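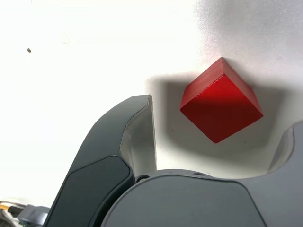
Nomwood presenta su nueva línea de cubos de madera para aulas infantiles

12 de marzo de 2021 – La firma de juguetes de madera Nomwood pone a la venta este mes Arkix, una colección de cubos pintados para escuelas infantiles, ludotecas y familias. La línea se compone de 7 juegos, entre ellos uno formado solo por cubos rojos, el color que más solicitaron los centros durante las pruebas.

Compartir 253

Los cubos llevan las aristas ligeramente redondeadas y un acabado de color que deja apreciar el grano de la madera. La pintura se aplica en capas finas y se lija a mano entre una y otra. Cada juego se entrega en una bolsa de algodón con cierre de cordón y una hoja con propuestas de actividades de apilado, clasificación y recuento.

El diseño es obra de Vsevolod Stasiv, responsable de producto de Nomwood. «Las maestras nos pedían piezas sencillas, sin letras ni dibujos, que sirvieran para varias edades», explica Stasiv. «Hemos dedicado mucho tiempo al tamaño y al tacto de la superficie, y algo menos al embalaje, que todavía queremos mejorar.»

La colección se ha probado en cinco escuelas antes de su lanzamiento. La primera producción es de casi 2.653 juegos y se fabrica en el taller Symonenko, que trabaja con Nomwood desde la primera colección de la marca. De la distribución se encarga Wusen, que atenderá tanto a tiendas especializadas como a centros educativos.

Los juegos pueden adquirirse ya en los puntos de venta habituales. Los cubos sueltos – para reponer piezas perdidas o ampliar un juego – se servirán por encargo a partir de finales de marzo. Las escuelas que deseen recibir una muestra pueden solicitarla al departamento comercial de Wusen.

5 comentarios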